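Dirnik Moves Cabinet Door Handling to Robot Arms, Starting in Simulation

Door fitters at the Sulgate plant now spend part of each shift in front of a screen, checking arm movements before they reach the floor
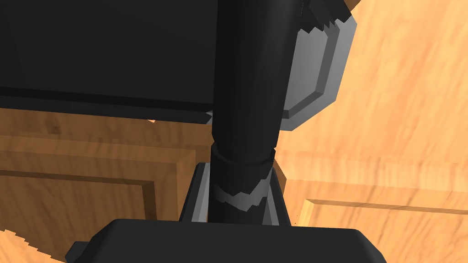 What is changing on the line

SULGATE, July 6, 2025 – Cabinet maker Dirnik has begun shifting the opening, closing and end-of-line checking of kitchen cabinet doors from hand work to robot arms at its Sulgate plant. Every movement is first run in a simulated cell, where a rendered arm and gripper are brought up to rendered wooden cabinets. Only programs that pass there are loaded onto the arms in the finishing hall.

The work being moved is narrow in scope. Until this year, each finished cabinet went to a bench where a fitter opened and closed every door, felt for drag in the hinge, checked the gap along the frame and adjusted the screws. Dirnik sets a target of 60 cabinets per bench per shift. The arms will take over the opening and closing, and will log the force needed at each point of the swing. Adjusting the hinge stays with the fitter.

"The arm tells you a door is stiff at a certain angle. It doesn't tell you which screw to turn," said Perrine Lacroix, who leads the finishing hall. "We looked at automating the adjustment as well and dropped it. There are too many hinge types on this line."

The simulation software comes from Vavenex, and the integration work was done by Chevalier, a contractor that had earlier rebuilt the plant's panel saw feeders. Neither company has other equipment in the finishing hall.

Why the cell is simulated first

Raised panel doors are the difficult case. The gripper has to come in close to the door face without touching the bevel, and the wrist has to clear the face frame and any neighboring door that is standing open. On a flat door there is some room for error. On a raised panel, a contact of a few millimeters leaves a mark in the finish and the door is scrapped.

Capucine Collet, the Chevalier engineer assigned to the project, said the low-detail rendering used in the cell is a deliberate choice. Edges look stepped and surfaces are simply shaded, but the collision shapes underneath are kept at full accuracy, and the lighter graphics let the team run more trials overnight. A standard batch is 2000 door cycles per cabinet model, with the position of the cabinet shifted slightly each time.

One of the viewpoints used for review sits close to the arm, so that much of the picture is taken up by the hardware itself. Fitters asked for that view to be kept. It gives them a look at the gap between the gripper and the door panel, and most of the rejected programs so far have been rejected on that gap.

Effect on jobs

Dirnik has 40 people in the finishing hall. The company said no positions will be cut during the changeover, which runs through October, and that the two shifts will keep their present size until then. It has not made a commitment past that date.

Job content is already different. Each fitter now spends 600 minutes a month in the review room, working through simulated runs and marking the ones that look wrong. The marks go back to Chevalier, where the path is corrected and run again. Review time is paid at the normal rate and is counted inside the shift.

Zoila Usuga has fitted doors at Sulgate for most of her working life and was among the first group to be trained on the review screens. She said the change has been easier on her wrists and harder on her eyes.

"You open doors all day and after a while your hand knows the hinge," Usuga said. "On the screen there is no hand. I had to learn to look for things I used to feel. A door that would rub, you see it in the force line, a little bump before it closes."

She added that some of her coworkers remain uneasy about what happens once the programs are finished and there is less to review.

That question was also raised by the employee council, which asked for a written description of the fitter's job after the changeover. A draft has been circulated. It combines hinge adjustment, program review and a new duty the company calls cell attendance, meaning one fitter is assigned to each arm to clear stops and pull doors the arm has flagged. The council has asked for changes to the attendance section, mainly on how long one person can be assigned to a cell without rotation.

Piece bonuses are a second open item. Fitters were paid a bonus on cabinets completed, and that figure means little when the arm sets the pace. Ysaline Langlois, who handles pay matters for the plant, said a flat supplement is being paid in place of the bonus while a new basis is worked out. The supplement equals each fitter's average bonus over the past year.

Schedule

The first arm is working on base cabinets with a single door. Wall cabinets follow, then units with two doors, where the arm must open one door while keeping clear of the other. Corner units with folding doors are not in the plan and will stay on the benches.

Minttu Saarela, production manager at Sulgate, said the order of the rollout depends on the simulated results and could change. Wall cabinets have given more rejected runs than expected – the arm approaches from below and the gripper body comes close to the lower rail of the door. A shorter bracket between the wrist and the gripper is being tried in the simulation before any part is ordered.

Benches taken out of use will be kept in storage at the plant until the two-door units are running.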